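22/11/2022
Notes from the Tarkthorpe open day, for the group folder

Went over with Jayanthi Raju. Arrived late, missed the coffee and the first half of the welcome talk. Badge said "Guest, Ivcombe", close enough.

Morning was slides. The pitch, as I understood it: they train the pick-and-place policy entirely in simulation, then move it to the real cell with no retraining. Mathias Sutter did most of the talking. He is good at it, and he answered what he was asked, which I did not expect from the flyer. The number on the big slide was 2,112 simulated episodes. I asked how many of those shared a start pose for the arm. He said "a fair few" and that he would send me the split. Not holding my breath.

Jayanthi asked what varies between episodes. Answer: object position, lighting, wall and floor textures, camera height. Friction does not vary. Object mass does not vary. Gripper closing speed does not vary. So they are randomizing what things look like and leaving alone how they behave, and in my experience the second one is what bites. Our own trouble in June with the Nägeli feeder had nothing to do with how anything looked. Parts slid when the fingers closed and the sim had them stuck like glue.

Then the live part, run in the simulator on the wall screen. Single arm, one table, one container. We sat through 8 runs.

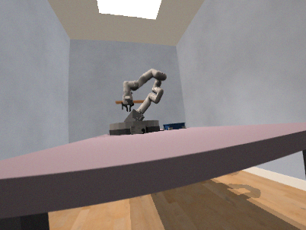
My tally has six good, one drop, and one where the arm stopped above the table and sat there until Mathias reset it. He called that last one a planner timeout and left it out of the score. I would have counted it. If it happens on the floor at Holtwood somebody has to walk over and press a button, and as far as the shift is concerned that is a failure. Jayanthi has it as six out of seven in her notes, so we should agree on one figure before either of us writes this up.

The real cell was "being recalibrated" and we saw it through the window with the lights off. Maybe so. I have used that line myself on a visitor day.

Things I liked, to be fair to them:

The resets are quick and fully scripted. Ours still need a person to click through two dialogs.

They log every failure with the full joint trace, and Mathias pulled one up without hunting for it. He showed us the gripper clipping a rim in an older run and you could read the whole thing off the wrist torque.

They keep the failed episodes. Jayanthi wants to copy their folder layout and I have no objection.

Things I did not like: no error bars anywhere. One slide compared cycle times, 34 seconds for the old policy and 37 for the new one, and presented the slower one as "more careful". No spread given, so three seconds could be noise either way. I also could not get a straight answer on whether the old policy was run with the same object set.

Asked for before we left: the start pose split, raw results from the real cell (any week, good or bad), and the friction values they fixed. Mathias wrote all three down. Jayanthi will chase him.

My view for now is that we don't change anything at Ivcombe on the strength of this. If the real cell numbers arrive and hold up I'll go back, and I'd want to bring a tray of our own parts and watch them run it.

To do: dig out the June slip tests and put them next to whatever friction values he sends. Parking receipt is in the drawer.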